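Mon 10 March

Glaze test day, Dilismont shop. Kiln 2 again, the big one is still waiting on the Daly element.

Loaded late. Tiles from February batch plus the new ones with the Fostitside clay. The Fostitside stuff is grittier than the bag says, had to wedge it twice and it still dragged on the knife. Keep it for tiles and slabs, no throwing.

Weighed out the white base, 326 g dry. Sieved it twice. Left it thinner than last time, last batch crawled badly on the rims and I think it was just too thick. Dip count of 3, then wipe feet.

Veining idea: gray stain trailed over wet white, want something close to a marble counter, light speckle with darker lines going through it. Ours keeps coming out like zebra. Need less stain and a softer brush.

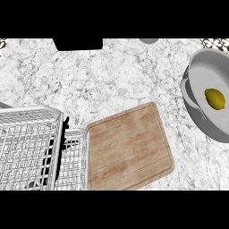
Firing

Slow start, lid cracked, then up. Controller reads 1,516 F and climbing when I wrote this, so a bit behind the last log. Don't touch the hold setting, whoever is in next!! It got changed last month and we lost a shelf.

Shelf order, top down: Jerkton clear, white base, white w/ stain, the yellow. Cones on the second shelf only, we're nearly out. Somebody order cones.

Yellow is the one I worry about. Last round went mustard on the Fostitside body and fine on the old body. Want a proper lemon yellow, strong, a little green on the shaded side is ok. 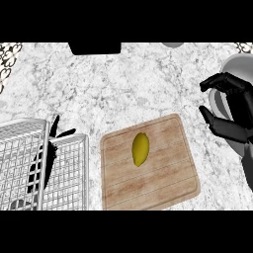 Upped the yellow stain to 6 percent for this one and took out the rutile completly. If it's still mustard then it's the clay and I'll put a white slip under it.

Also the sieve has a tear near the rim, taped for now. Bucket labels are coming off, use the paint pen not the marker.

Unload tomorow once it's under 200. Notes on back of the firing card.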